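Bench Tips: Teaching a Two-Arm Robot to Handle Storage Bins 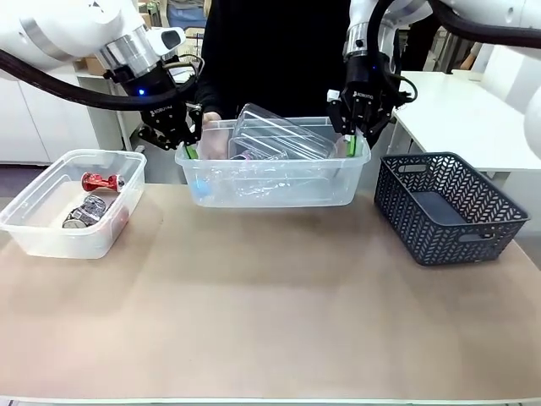 Issue 22

By Krishnamoorthy Joseph

The tips below cover demonstration work with plastic bins and sorted recyclables, using a pair of arms with two-finger grippers. They apply to both hand guiding and remote control unless a tip names one or the other. The notes come from the January sessions at the Duvcombe workshop.

Setting up the table

Cover the tabletop with plain paper or board in one dull color. Light brown works well. White glares under shop lights and makes clear plastic hard to see on the operator's screen.

Mark the bin positions on the cover in pencil before the first run. Tape lifts at the corners and catches on bin bottoms. If a bin has to start in a different place each run, mark every start point and number it.

Leave the front of the table bare. The operator needs a strip where nothing is stored, so that a bin can be set down there if a run goes wrong.

Bins with different walls behave differently in the grip. A clear bin with a flat rim gives the fingers a firm edge. A basket with a pattern of openings has thinner places in the wall, and a finger tip can slide into one and hang there on release. Grip a basket at a solid band or at the handle cutout.

Gripping a rim

Bring the fingers down over the rim, one inside and one outside, with the wrist close to vertical. Stop before the palm touches. Close slowly and watch the wall of the bin: if it bows, reduce the force by one step and try again.

With two arms, close one gripper fully before closing the other. Closing both together tends to twist a light bin between them, and the twist then gets recorded as part of the task.

Soft finger pads wear first at the tip. Wipe them with a damp cloth at the end of each session and check the edges for lifting. At Duvcombe the pads are changed every 50 runs, used or not. Colored pads are worth having because the fingertips stay easy to find in the recording when everything else is clear or black.

When a person steadies the bin

A helper may hold the bin while the operator lines up the grippers. Agree on the following first:

The helper stands on the far side of the table and reaches in from there.
The helper holds the wall between the grippers, well away from both sets of fingers.
The operator says "closing" before either gripper moves, and waits for "clear" or "holding."
Arm speed stays at the lowest setting while a hand is on the bin.
One person has the stop button within reach the whole time.

Decide before recording whether the helper's hand belongs in the run. If it does, keep it in for every run of that set. If it does not, discard the run and start over — trimming the file afterward leaves a jump in the arm positions.

Plain dark clothing with close sleeves is best for the helper. Loose cuffs snag.

Loading the bins

Sort by material before you start: metal cans in one bin, clear plastic in another. Keep an empty container on the table if the task calls for moving items between them.

Clear plastic inside a clear bin is the hardest case. Edges overlap and depth readings drop out. Start with a few opaque items, then add clear ones over later sets. One colored cap or a small colored object in the pile gives the operator a reference point.

Crushed and whole containers should be mixed. A flattened bottle has to be picked at a crease or the neck, and the operator's choice should be the same from run to run. Write the choice on the run sheet.

Tall pieces that rise above the rim can block a finger. Lay them flat, or tilt them so the raised end is away from the grip point.

Cables

Tie gripper cables so they loop with slack at the wrist. Turn the wrist through its full range by hand before powering up and look for any point where the loop pulls tight. During hand guiding, hold the arm by the housing. Pulling on a cable, even lightly, shows up in the recording as a drag.

Recording and keeping runs

Plan on 30 good runs per bin layout. Operators slow down after the first hour, and slow runs mixed with fast ones train poorly, so change operators or take a break.

The Kimaro bin set now stands at 353 kept runs. Each is filed with layout number, operator initials, pad age and guiding method. Hand-guided and remote runs go in separate folders.

Reader notes on basket grips can be left in the tray by the Sternier cabinet. Next issue: lids.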